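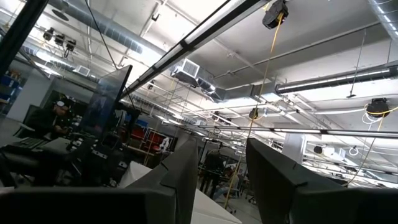 Section 4. Setting Up the Scoreboard for Youth Matches

Search this manual
Enter a keyword
Go

4.1 Before You Begin

This section applies to the Tondix portable scoreboard when used for youth soccer and youth basketball. Clubs in the Dendcombe Junior League should also read Section 9, which lists the match formats used in that league.

The following items are required:

- scoreboard and folding stand
- operator console with its cable
- Levchenko horn unit, if one was ordered with the scoreboard
- power supply

CAUTION: The scoreboard must be lifted by two adults. Players must not carry the board or help to raise the stand.

4.2 Placing the Scoreboard

1. Choose a level spot near the halfway line, at least 12 feet from the touchline or sideline.

2. Open the stand fully and press each foot lock down until it clicks.

3. Lift the board onto the stand and close both side latches. Pull forward gently on the top edge. The board should not move.

4. For outdoor use, place one sandbag on each foot. Do not use the board outdoors in high wind, even with sandbags in place.

5. Run the console cable behind the spectator area. Where the cable crosses a walkway, cover it with a cable ramp.

NOTE: The Daltbridge indoor stand is shorter than the standard stand and has no sandbag plates. It is not approved for outdoor use.

4.3 Connecting the Console and Horn

1. Confirm that the power switch on the back of the board is in the OFF position.

2. Insert the console cable into the port marked CONSOLE and turn the collar clockwise until it stops.

3. Connect the horn unit to the port marked AUX.

4. Connect the power supply and turn the switch to ON. The board runs a display test and then shows 0 for both teams.

5. Press HORN once to test the sound. Warn anyone standing near the board before doing so.

CAUTION: The horn is loud at close range. For players under 7, set the horn to LOW or disconnect it.

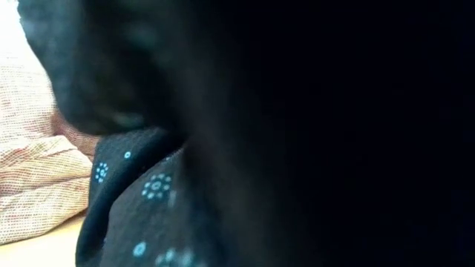
4.4 Entering the Match Format

1. Press MENU, then select FORMAT.

2. Select the sport. Settings saved for the other sport are kept.

3. Enter the number of periods and the length of each period in minutes. The longest period the console accepts is 60 minutes.

4. Select the clock direction. Soccer is set to count up and basketball is set to count down unless changed here.

5. Enter the length of the break between periods.

6. Press SAVE. The console returns to the match screen with the clock stopped.

NOTE: Some leagues do not display the score in the youngest age groups. To show the clock only, select HIDE SCORE in the FORMAT menu. The console continues to record goals or points, and the record can be cleared after the match.

4.5 Saving Team Names

Up to 1000 team names can be stored. Names longer than the display scroll from right to left.

1. Press MENU, then select TEAMS.

2. Type the name and press SAVE.

3. To assign a stored team to a match, highlight the name and press HOME or AWAY.

Do not enter the names of individual players in this list. Team names appear on the public display as soon as they are assigned.

4.6 After the Match

1. Stop the clock and press END MATCH.

2. Turn the power switch to OFF before removing any cable.

3. Wipe the display with a dry cloth. Solvents and household cleaners will damage the front panel.

4. Remove the board from the stand before folding the stand.

If the display test in 4.3 fails, see Section 11, Troubleshooting.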